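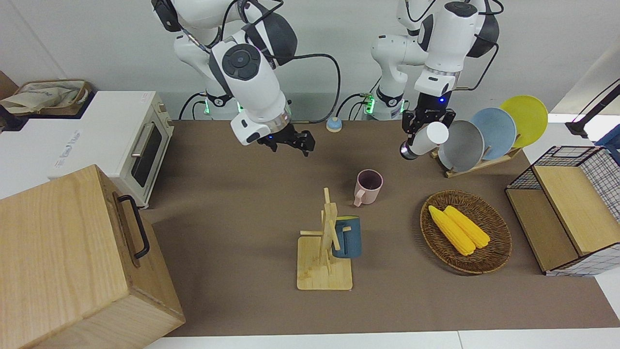 Why on earth would anyone pay to send a child to a school with no timetable, one reader wrote to me after my last piece, and I've been chewing on it ever since. It was a fair question. She'd seen the Prosstead prospectus, with its muddy boots and its "open mornings", and thought the whole thing looked like a very long wet playtime.

I'll be upfront — I used to agree with her. I went to an ordinary comprehensive with bells every 50 minutes and I came out able to read, add up and queue. What more do you want?

Then I spent two days at Prosstead in October. There are 89 pupils, all ages muddled together, and no bell at all. When I arrived a group of them were arguing about whether a bridge they'd drawn would hold a sheep. The argument went on until lunch (the sheep was, I think, winning). In my school we'd have been packed off to French halfway through, and I can't remember a single French lesson well enough to tell you what we gained by it.

So that's what I like about odd schools. They let children finish things! It sounds tiny, but think how rarely it happens to you at work, let alone at nine years old.

Now the grumbles, and I've got plenty. The first is money. Prosstead charges 3000 pounds a term, and that's cheap next to Plurkard, where the pupils live on a farm and the parents, as far as I could tell, mostly live in Surrey. If having time to think is good for children, it's a bit rich that you need a second income to buy it.

The second is that some of these places are odd for the sake of the brochure. I looked round Ustik a while back and every room had a theme. Maths was in a tent. The tent was lovely, and inside it were the same worksheets my nephew gets at the primary down the road, only harder to lean on. Take away the canvas and you've got a normal lesson with worse lighting.

And the third is exams, which the head at Prosstead waved off rather too breezily for my taste. Universities still want grades. Fine, call them silly, but a 17-year-old can't put a bridge argument on an application form.

What I'd love to see is the good bit pinched by everyone else. Economou, a state school with 270 pupils and a leaky gym, has started giving over one whole afternoon a week to a single project, with no bells till home time. It costs them nothing. The staff room was split on it when I visited, and one teacher told me she spent the first month itching to look at the clock. She's still doing it, though, and she's asked for a second afternoon.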